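Teaching the Fold: How to Record Good Laundry Demos With Hand-Held Grippers
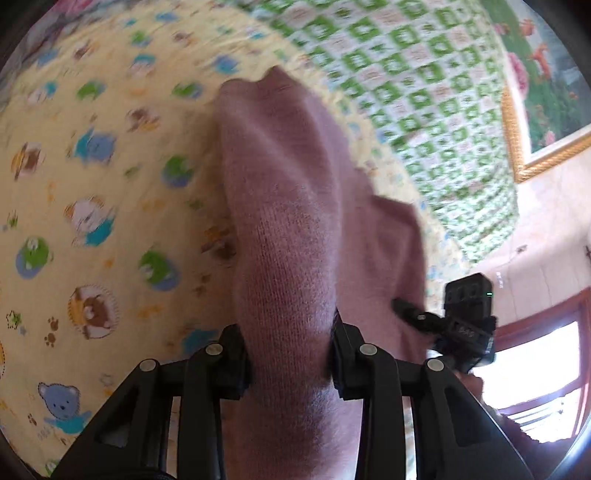
Pinching a knit from both sides. The second gripper waits near the flat part of the cloth.

Knitwear is my favourite thing to teach a robot, and also the thing that made me want to throw my first gripper across the yard! It stretches, it slumps, it never lands the same way twice. That's exactly why it makes such good practice. If your demos work on a floppy jumper, tea towels will feel like a holiday.

This guide assumes you already have a pair of hand-held grippers paired and calibrated. If you don't, do the Stilton setup page first and come back.

Before you start

Pick one garment and one surface and stick with them for the first 40 demos. I know it's tempting to empty the whole drawer onto the bed, but early on you want to learn your own movements. Change the colour of the garment, the sheet and the room later, once your hands have settled into a rhythm.

A patterned sheet is fine, by the way. Aparecida Camargo and I argued about this for weeks (she wanted plain grey everywhere) and in the end we recorded on both. I'd much rather have a policy that has seen a busy bedspread or two.

Step 1: Drop the garment

Hold it up, let go, and leave it. Don't tidy! A neat starting pile teaches the robot to expect neat starting piles.

Step 2: Find a fold you can pinch

Come in slowly with the jaws open and look for a ridge of cloth standing up from the rest. Close on both sides of it so the pads press evenly. With chunky knits you want a decent handful between the fingertips — grab only the fuzz and it'll slide out halfway up.

Step 3: Pause, then lift

Count one beat after closing. It feels silly, but that little pause makes the grasp much easier to find when you're trimming. Then lift straight up until the cloth hangs free of whatever is underneath.

Step 4: Bring in the second hand

Let the other gripper travel to a corner or a flat edge while the first one holds still. Moving both at once looks slick and is a pain to learn from. Keep your wrists loose and your sleeves pushed back if they're baggy.

Step 5: Spread, lower, fold

Pull the two grippers apart gently until the knit opens out, lay it down, then bring one side over the other. Stop when you'd be happy to put it in a drawer.

Keep the fumbles (some of them)

If you drop the cloth and pick it up again smoothly, keep that take. Recoveries are gold. Bin the ones where you stopped to scratch your nose.

How many do you need?

Our first Cornura run used 259 demos and managed tea towels and not much else. The current set has 1,759, recorded by 4 of us, and Alcides Portela's long-sleeved tops are finally coming out rectangular. Start small, train, watch where it goes wrong, and record more of that bit.

Next up: socks, and how to pair them without losing your mind.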